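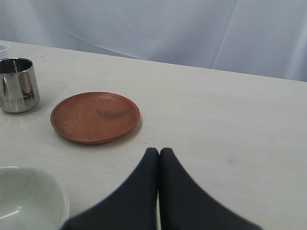 I have been meaning to write about the terracotta plates for ages, and as the last of the summer visitors went home at the weekend I finally have the time (and a pot of tea, and a quiet house). They came from Haddadin, the garden shop on the corner, where they were sold as saucers for flowerpots. Afaf Khoury talked me into them back in May. "Wash them well and put crisps on them," she said, and I'm so glad I listened!

I bought three, which was really two more than I needed, and they come out whenever somebody drops in. There is something about that warm clay colour on a pale table that makes even a shop-bought snack look as if you'd gone to a bit of trouble. A little steel cup goes beside it, for water or for whatever is open.

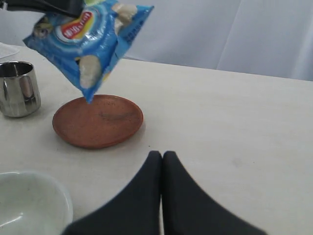 Crisps are still what I put out most often, straight from the bag, and I do like a blue bag against the reddish clay. Nizar Sfeir says olives are the proper thing, but the oil soaks into the clay and you'll be scrubbing with bicarb till bedtime. Dry things only, then: crisps, nuts, those sesame biscuits my aunt sends. I'm going back to Haddadin on Saturday to see if they have a bigger one for bread.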